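Drakik, part 6: the wrist camera and the seams

9th September

I wrote last time that the arm was moving but it could not see anything. Since then I have moved the whole project from my kitchen to the shared workshop, which is called Zurkura and is 25 minutes from my flat by bicycle. The members gave me a corner near the window. My wife is pleased with this arrangement, I think more than she says.

For readers who are new: Drakik is my small robot arm. I started it in February, and the purpose is modest. I want it to follow a line on a flat surface and later to lay a thin bead of glue along it. For a person this is an easy job for a few minutes. For my arm it is a big job, and I enjoy that.

The first thing I had to decide was where to put the camera. Vlastimil Matoušek, who has built two arms before me, advised to fix it over the table on a pole. I tried this for one evening. Every time the arm reached forward, its elbow covered exactly the place I wanted to look at. So the camera went to the wrist, on a little holder which I printed 4 times before the holes were in the right position. The black bracket you know already from part 5, only the screws are new.
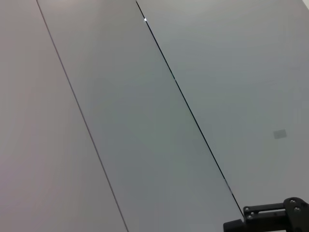 Wrist camera view over the pale panels, with the gripper in the lower right corner.

My program looks for dark lines which are long and almost straight. The seam which comes down to the gripper is nearly black, so it should be the easy one. The other one, more to the left, is finer and a bit soft, and I am using it to choose the threshold. If I set it too low, the program begins to take also the little grey square on the right panel as something interesting. I have left the square where it is, it is a useful test.

The gripper itself has very sharp edges in the image, much sharper than the panels. For this reason I made a mask, a simple black shape which tells the program to ignore that corner. The mask is saved in a file together with the camera settings — please do this too, I lost mine once and had to draw everything again.

My log from the last session has 221 images. I am sorting them by hand into "line found" and "line not found", and it is slow work with tea. When it is finished I will put the code on my page, with comments in English and some in Czech where my English was tired.

Next I must shorten the cable at the wrist and order a better connector.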